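**Relatório de projeto — Recolha de demonstrações com garras manuais para arrumação de embalagens flexíveis**
Mervin Girard e Toàn Tô
Entregue em 2022-07-15

## 1. Objetivo

O projeto procurou responder a uma pergunta limitada: uma política treinada só com demonstrações feitas à mão, sem teleoperação, consegue aprender a pegar em embalagens de snacks e a colocá-las numa caixa aberta? A proposta inicial, discutida em maio com o grupo de Figueiredo, incluía também garrafas e latas. Deixámos esses objetos de fora. As embalagens flexíveis deram trabalho suficiente.

A dificuldade principal é a forma. Um pacote de película muda de contorno quando é apertado, reflete a luz de maneira irregular e muitas vezes está encostado a outro. Os métodos que estimam primeiro a pose do objeto e só depois planeiam a pega partem de um modelo rígido, que neste caso não existe.

## 2. Método de recolha

Usámos duas garras manuais, cada uma com uma câmara presa ao corpo. O operador segura uma garra em cada mão e executa a tarefa como a faria normalmente. A imagem da câmara, a abertura dos dedos e a trajetória do punho são gravadas em conjunto e passam depois pelo programa Hurunance, que sincroniza os canais e corta o início e o fim de cada episódio.

As mesas foram montadas em Stasdale e em Tilville. Não fizemos fundo neutro. A toalha estampada, as estantes e o chão ficaram no campo de visão, e a disposição dos pacotes foi alterada entre episódios. A única regra para o operador era não endireitar os pacotes com os dedos antes de começar.

Nos pacotes estreitos, a instrução era fechar os dois dedos sobre os bordos laterais e deixar livres as extremidades seladas. Experimentámos antes a pega pela extremidade, mas o pacote rodava durante o transporte e chegava à caixa numa posição que a política depois não repetia.

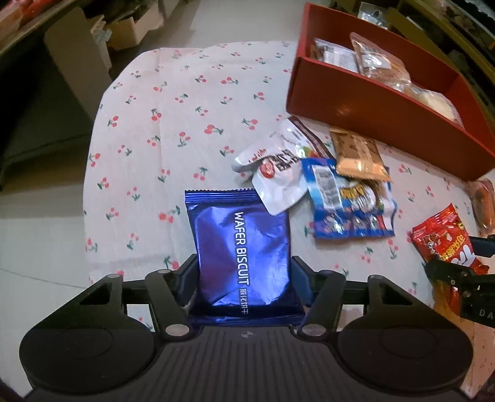 A segunda garra serviu para os pacotes mais afastados e para os casos em que um objeto estava por baixo de outro. Não obrigámos o operador a usar as duas em todos os episódios. Isto criou um desequilíbrio nos dados (a mão direita trabalha mais) que só corrigimos em parte, espelhando algumas trajetórias.

## 3. Dados

No fim da recolha tínhamos 1,566 episódios. Retirámos 53 por falhas de rastreio do punho, quase todas com a câmara muito perto da toalha e poucos pontos de referência à vista. A toalha tem um padrão repetido, pequenos pares de cerejas, e suspeitamos que o algoritmo de localização confundia uns com os outros. Não testámos esta hipótese de forma isolada.

Os episódios foram anotados com três etiquetas: aproximação, pega e largada. O Toàn fez a primeira passagem e o Mervin reviu. Os desacordos apareceram sobretudo no instante da pega, porque os dedos tocam na película antes de segurarem realmente o conteúdo. Decidimos marcar o primeiro momento em que o pacote acompanha o movimento da garra.

A aproximação com os dedos abertos é a fase mais longa. É também aquela em que a câmara vê melhor a mesa, e por isso foi a que mais pesou na escolha do objeto seguinte.

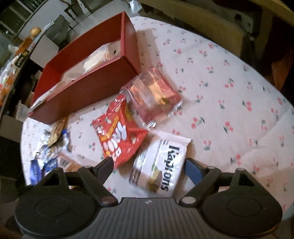

*Figura 2. Garra aberta sobre as embalagens, com a caixa vermelha à esquerda.*

## 4. Resultados

Treinámos 7 variantes da política, que diferem no número de imagens de entrada e no horizonte de ações previsto. A melhor recebe 2 imagens consecutivas e prevê um horizonte curto. Com horizontes longos, o braço insistia na posição inicial do pacote mesmo depois de este escorregar.

Os sacos grandes foram os mais fáceis. Os pacotes pequenos e brilhantes falharam mais, em especial quando estavam pousados sobre outros: a garra descia no sítio certo mas levantava dois objetos, ou nenhum. As embalagens transparentes ficaram entre os dois casos. Nelas, o conteúdo ajuda a localizar o pacote, mas os bordos da película perdem-se contra a toalha branca.

A correção por espelhamento melhorou as pegas do lado esquerdo e não alterou as do lado direito.

## 5. Limitações e trabalho por fazer

Todos os episódios foram gravados por nós os dois, que pegamos nas coisas de maneira parecida. Faltam operadores diferentes. Falta também uma medida de força — a abertura dos dedos não diz se o conteúdo foi esmagado, e nas bolachas isso conta.

Gostaríamos ainda de repetir a recolha com uma toalha lisa, mantendo tudo o resto igual, para separar o efeito do padrão no rastreio. Os ficheiros e as anotações ficam na pasta do grupo, com a lista dos episódios retirados e o motivo de cada um.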